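Piltex Opens Registration for Home Kitchen Reset Program

Service will help households reorganize the room they use most, without remodeling
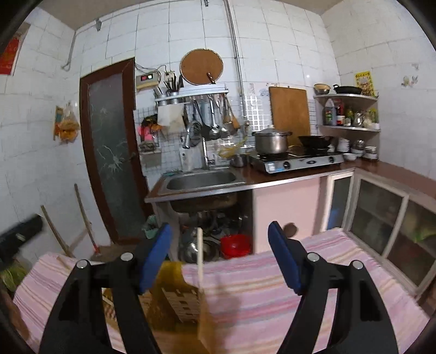

PLOVOV, June – Piltex, a provider of household organization services, today announced that registration is open for its Home Kitchen Reset program. The program helps families put a working kitchen in order using the furniture, storage and wall space they already have. Visits will begin this month in Plovov and the neighboring district of Sokar.

The Home Kitchen Reset was developed for kitchens that serve several purposes during the day. In many homes in the service area, the kitchen is where food is prepared and eaten, where shopping is unpacked, and where long-handled tools, bags and household papers are kept between uses. The table is often the largest clear surface in the home, and it tends to fill first.

Under the program, a two-person team visits the household and works alongside the residents for a single session. The team begins at the table. Everything on it is sorted by how often it is used, and each item is given a place before any other part of the room is touched. Fresh produce is separated from packaged goods. Boxes and containers that have been standing on the table for storage are moved to a shelf, a cupboard or the floor beneath a counter, according to the wishes of the household.

"Most kitchens we visit already have enough room," Piltex said in a statement. "Our teams work with the room as it is. If a family likes to keep a cloth on the table and bags on a hook by the door, we plan around that, and we leave the kitchen looking like theirs."

Program Details

Each Home Kitchen Reset includes the following services:

Table and counter clearing. Items are sorted, wiped down and returned to agreed places. Tablecloths are shaken out and put back, or exchanged for a clean one supplied by the household.

Wall and door area. Bags, posters, calendars and other hanging items are reviewed with the residents. Poles, brooms and mops that have been leaning against a wall are gathered in one corner or hung from a rail. The path to every door is left clear, and doors are checked to make sure they open fully.

Tile and glass cleaning. White and light-colored wall tile is washed by hand. Frosted and patterned glass panels in interior doors are cleaned with a soft cloth and mild soap. Piltex teams do not use scouring powder on decorated glass.

Area around sockets and controls. Wall sockets, control boxes and their cables are kept free of stored items. Teams do not open, move or repair electrical equipment or pipes. Where a resident reports a problem with either, the team makes a note of it in the written plan so that a licensed tradesperson can be called.

Written plan. At the end of the session the household receives a one-page plan showing where each group of items is now kept, along with a short weekly routine for keeping the table clear.

Teams bring their own cloths, buckets and cleaning supplies. Rails, hooks, baskets and shelf liners are available from the Paucar storage line at an added charge, but no purchase is required. Households may also use containers they already own. Piltex will not remove or discard any item without the consent of an adult resident who is present during the visit.

Availability and Pricing

The price of a Home Kitchen Reset is 499 per household, payable on completion of the visit. Sessions are offered in the morning and the afternoon, and evening sessions beginning at 6 p.m. are available every Thursday. A session in a kitchen of ordinary size is expected to be finished within the half day. Larger kitchens, and kitchens that open onto a pantry or enclosed balcony, may need a second visit, which is charged at half the standard price.

Piltex plans to complete roughly 2000 kitchens in the first year of the program. Registration is open to renters and homeowners alike. Renters do not need permission from a landlord for the standard service, as no drilling or permanent change is made to walls, tile or doors. Rails and hooks that call for drilling are fitted only with written approval from the owner of the property.

A discount of 25 percent is available to households in which all residents are of retirement age, and to households registering together with a neighbor in the same building. The two discounts may not be combined. Appointments may be moved without charge up to the evening before the visit.

Preparing for a Visit

Residents are asked to leave the kitchen in its everyday condition before the team arrives. There is no need to empty cupboards or clear the table in advance. Food that must stay cold should remain in the refrigerator until the team asks for it. Small children and pets should be kept out of the kitchen while tile and glass are being washed.

Residents who wish to keep certain items exactly where they are may say so when they register or at the start of the session. These items are listed at the top of the written plan and are left in place throughout the visit.

How to Register

Households may register by telephone, or in person at the Piltex service desk in Plovov during normal business hours. At registration, residents will be asked for their address, the approximate size of the kitchen and the session time they prefer. Confirmation is sent by mail or text message. Visits are scheduled in the order in which registrations are received.

About Piltex

Piltex provides organization, cleaning and storage services for private homes in Plovov and Sokar. Its services cover kitchens, hallways, laundry areas and storerooms. The Paucar storage line is sold through the Piltex service desk and through household goods stores in both districts.

Media inquiries may be directed to the Piltex press office in Plovov.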